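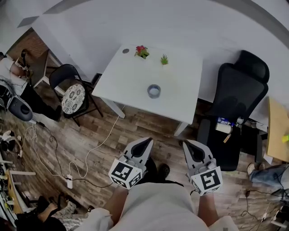
Clearing the table, hand grippers on. A glass and two plants on it.

Chores thread: are we there yet?

tableforone
Posted August 19, 2018
OK so I've been going back and forth with my brother-in-law about this for weeks and I want other opinions. He swears we'll all have a machine clearing the table and watering the plants within 3 years. I say no way. Look at that table up top. Two little plants and a clear glass, which is about as easy as a table gets in my house, and I still wouldn't trust a machine with it. I've tried picking up a glass with a two-finger gripper and you lose all feeling for how hard you're squeezing. And I have a brain!

Lillput
The glass is the killer. See-through stuff drives depth cameras nuts, they look straight through it and see table. The pots are easy by comparison. My bet is the red flowers get moved just fine and the cup ends up on the floor.

M_Krumina
I disagree with both of you (hi, Mārtiņš Krūmiņa here, I fix packing lines at Roltska so I have a dog in this fight). We have an arm at work that lifts bottles all shift long. 900 an hour on a good day, clear ones too. Gripping is solved, people!

tableforone
But your bottles all come down the same belt facing the same way, right? My kids don't put cups down on a belt.

M_Krumina
Fair. Ours also stops dead if a bottle tips over, and then somebody has to walk over and stand it up. Usually me.

heino.k
Forget the table and look at the floor. Cables, shoes, clothes in a pile, a folding chair to get around. That is a normal room with people living in it and I'd like to see anything on wheels cross it carrying a glass of water. I had a Tenus floor sweeper for 4 months and it ate two phone chargers and a sock. It now lives in the closet.

Lillput
lol mine got a shoelace. Dragged the whole sneaker down the hall at 2 in the morning

heino.k
And people want to give that thing arms.

sudsy_in_trilthorpe
Jumping in to defend the sweepers a little. I pick up before I run mine (takes me five minutes, I'd have to pick up anyway) and my floors have never been cleaner. It does the boring part and I do the part with the thinking in it. Maybe that's how the table thing goes too? I'd happily load a tray myself if something else would carry it to the kitchen and wash up.

tableforone
See, loading the tray IS the chore for me. If I've got everything on a tray I'm already walking to the sink.

M_Krumina
Then you want a dishwasher with legs.

tableforone
I do want a dishwasher with legs, yes. Where do I sign?

Lillput
Has anyone priced a real arm lately? I looked in February, just the arm, no hand on it, and closed the tab pretty fast. Even if it could do plants and cups perfectly I could pay the kid next door to clear my table until he's in college.

heino.k
Same math here. I'd change my mind for laundry though. If it folds fitted sheets I'll sell the car. (Heino Koppel, you can quote me.)

sudsy_in_trilthorpe
Fitted sheets, wow, I can't even do those.

M_Krumina
OK I'll put it in writing so you can all laugh at me later. Plants and cups off a plain table, in a regular house, no belt: ten years. Sheets: twenty. The socks can stay on the floor.

tableforone
Ten is a long way from my brother-in-law's number so I'm counting that as a win for me. Sending him the link tonight.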